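Company > Who we are > Cell care

About Zukier

Zukier is a small shop in Lurkdale. We set up two-arm robot cells and then we keep them running. That second part is most of our week. Started with one service contract in January, now there's 5 of us and a van.

Our own cell is called Fanusine. Everything we sell gets tried on it first. New paper on the table, blue tape grid redone, cables checked from wrist to base. Gripper fingers every 1,000 cycles, no exceptions. Joint caps come off, get wiped, go back on. Then a run with ordinary household stuff, because thats what customers throw at it.

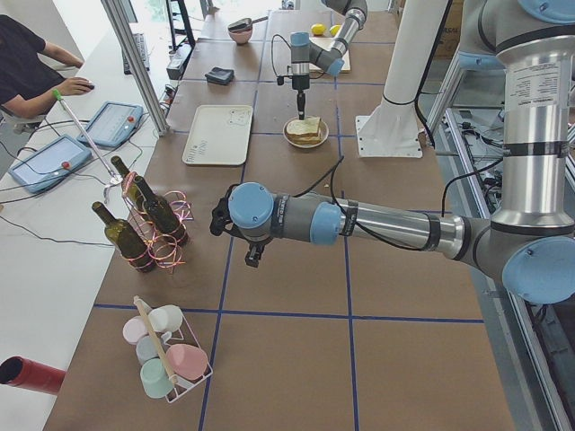
Fanusine with both arms over the table, pendants on the desk at left.

Sandwich, lemons, bottles, ribbon, cups. Ribbon is the hard one. If a wrist is out of line the ribbon finds it way before the cups do.

Repairs: call or drop in, Unit 701, Tan Road. Bring the fault code and the pendant if you can. Most cable jobs are back to you in six days. We dont do paint or welding robots, sorry.

Page updated 4 March 2025

Related
Retaping a work grid
Wrist cable wear: when to swap
Pendant won't wake up
Service plans and rates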